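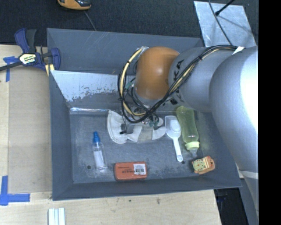 When does the new household battery collection scheme in Grastcombe begin, and what will residents need to do?

Collections start in September 2019, and households will need to place used batteries in the bag supplied and leave it on top of the general waste container on the normal collection day.

Grastcombe, 2018-12-03

Vosberg has been awarded the contract to collect, store and sort used household batteries in the Grastcombe district. The contract runs for five years, with an option to extend by a further two. It replaces the present arrangement, under which batteries are accepted only at the two household waste sites and at shops that choose to take them back.

The service will cover all kerbside properties in the district, including farms and houses on private roads where a refuse vehicle already has access. Flats with shared bin stores will be served by a fixed collection tube in each store. The tubes will be emptied every four weeks. Landlords and managing agents will receive a letter setting out where the tube can be fixed and how much wall space it needs.

Trial results

The contract follows a trial on three collection rounds. A total of 2416 households took part. During the trial, crews collected 687 kilograms of batteries, most of them alkaline cells in the common cylindrical sizes. The remainder was made up of button cells, rechargeable cells, and small packs taken from cordless telephones and toys.

The trial tested two methods. On the first two rounds, households were given a clear bag with a press seal. On the third, they were given a small rigid box with a lid. Bags gave the better return by weight. Boxes were more often left out empty or put away and forgotten, and several were damaged by wind in exposed streets. The bag has been chosen for the full service. It will be made of thicker film than the version used in the trial, which tore at the seal when overfilled.

Crews also recorded items placed in the bags by mistake. The most frequent were light bulbs, printer cartridges and disposable lighters. None of these can be accepted. The wording on the bag has been changed to say so on the front, in larger type.

What will be collected

The service will accept the following:

AA, AAA, C, D and 9-volt batteries
Button and coin cells
Rechargeable batteries of the same sizes
Battery packs from mobile phones, cordless telephones and cameras

The service will not accept the following:

Car, motorcycle and mobility scooter batteries
Batteries from electric bicycles
Packs that are swollen, leaking or damaged
Any appliance with the battery still inside

Car batteries and electric bicycle batteries can still be taken to either household waste site. Swollen or leaking packs should be taken to the site in person and handed to the attendant. They should not be put in a kerbside bag, a general waste container or a recycling container.

Residents are asked to cover the terminals of 9-volt batteries and phone packs with ordinary sticky tape before placing them in the bag. Button cells should be taped on both sides. Taping prevents contact between terminals, which can cause heating and, in a full container, fire.

Vehicles and storage

Bags will be carried in a closed steel compartment fitted behind the cab of each refuse vehicle. The compartment is separate from the main body and is not compacted. At the end of each round the bags will be moved into lidded drums of 200 litres, lined and part-filled with dry mineral granules. Drums will be held under cover in a separate bay at the Condori Road depot, away from paper and card.

The bay has a sealed floor, a raised threshold and heat detection connected to the depot alarm. No drum will be kept there for longer than 17 days. Drums containing lithium cells will be marked and kept on a separate rack.

Sorting will be carried out by Vosberg at its own premises outside the district. Cells are first screened by size, then separated by chemistry. Alkaline and zinc-carbon cells go on for shredding and recovery of steel, zinc and manganese. Lithium, nickel and lead cells are passed to specialist processors in sealed containers. Vosberg will report the weight of each type every quarter, and the figures will be published on the district website.

Record system

Collection weights will be logged through Plisosum, the round management software already in use for garden waste in the district. Each compartment will be weighed at the depot and the reading entered against the round number. No information about individual households will be recorded. Residents who report a missed collection will be asked for an address and postcode only.

Timetable

Compartments will be fitted to the vehicles in stages during spring 2019, as each vehicle comes in for its routine service. Crew training will follow. Bags and a printed leaflet will be delivered to every property in the four weeks before the start date. Crews will leave a replacement bag each time a full one is taken. Further bags will be available from libraries and from the district office.

The collection points at the two household waste sites will remain open. Shops that take back batteries may continue to do so and are not affected by the contract. Schools in the district will be offered a separate collection on request, with a lidded tub of a size suited to the building.

There is no change to the collection days for general waste, recycling or garden waste. Residents who have an assisted collection will have their battery bag taken from the same point as their other containers and do not need to apply again.

Notes to editors

1. Vosberg collects and sorts batteries and small electrical items for local authorities and businesses.

2. The trial weight given above is the net weight after removal of items that could not be accepted.

3. The contract covers household batteries only. Businesses in the district must continue to make their own arrangements.

4. The leaflet will be available in large print and in audio form from the district office. Requests can be made by telephone or at the front desk during opening hours.

Media enquiries should be sent to the Vosberg press office.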